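Machines at Work: A Reader in Everyday Automation

Search this title Enter keyword Go

12/13/25
By Esther Kashindye and Yuzhen Lu

Print this chapter | E-mail this chapter

CHAPTER 3
Can a Machine Do the Chores Yet?

A dishwasher is a robot in the loosest sense of the word. It senses water level and temperature, follows a program, and finishes a job a person would otherwise do by hand. It also needs that person to scrape the plates, rack them, add the soap, and put everything away afterward. Most household machines divide the work in this way. The repetitive part in the middle has been automated, and the handling at both ends has stayed with people.

This chapter deals with the handling. On a factory line, parts arrive in the same position every time, and an arm can repeat one motion all day. The Makokha plant described in Chapter 2 runs its capping station on that principle. Household work and much small shop work offer no such regularity. The objects change from one hour to the next, and many of them are soft, thin, or torn.

Opening and sorting small packages is a useful case. A worker tears a packet, takes out what is inside, and sets the wrapping down wherever there is room. The scraps come in every size, from a whole sheet to a sliver, and they lie at whatever angle they landed. Much of the time the piece being worked on is hidden inside the worker's own fingers, so that a viewer looking down at the table can see little more of it than a pale spot.

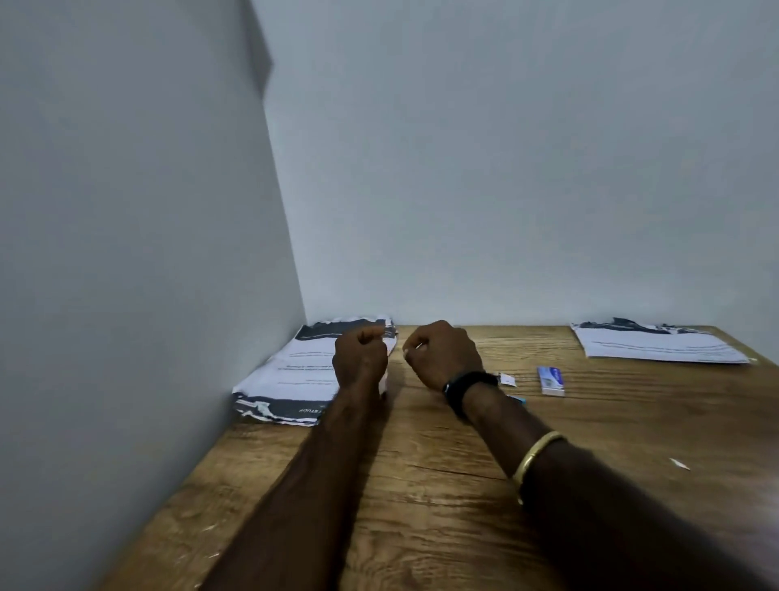
3.1 What the Hands Are Doing

When two hands work close together, each has its own task. Commonly one holds the material still and the other pulls, twists, or pinches. The roles may switch several times in a minute without the worker noticing. Kiyoshi Kawaguchi, who designed grippers for Prunex before he took up teaching, has his students open a sealed packet with their eyes shut and then write down every movement they remember. The lists are always short. Most of what the fingers did was guided by touch and never reached the student's attention.

A machine has to be given all of it. It must find the edge of a film, close on it firmly enough to hold, and stop pulling when the film gives way. In a bench trial at Ledavance, a two-armed machine was handed 100 sealed packets of one kind and opened 80 of them. When a second kind of packet was mixed in, the trial was stopped after 2 hours for adjustments to the grip.

3.2 Clearing Up

The second half of the chore is harder to define. Ghizlane Abdel Rahman, a shop supervisor at Pokham, sorts what is left on a bench into things to keep, things to throw out, and things to ask about. A printed sheet might be wrapping or it might be the instructions. A machine that sweeps everything into a bin will be fast and will sometimes be wrong.

Key terms in this section: bimanual task, occlusion, deformable object, grip force.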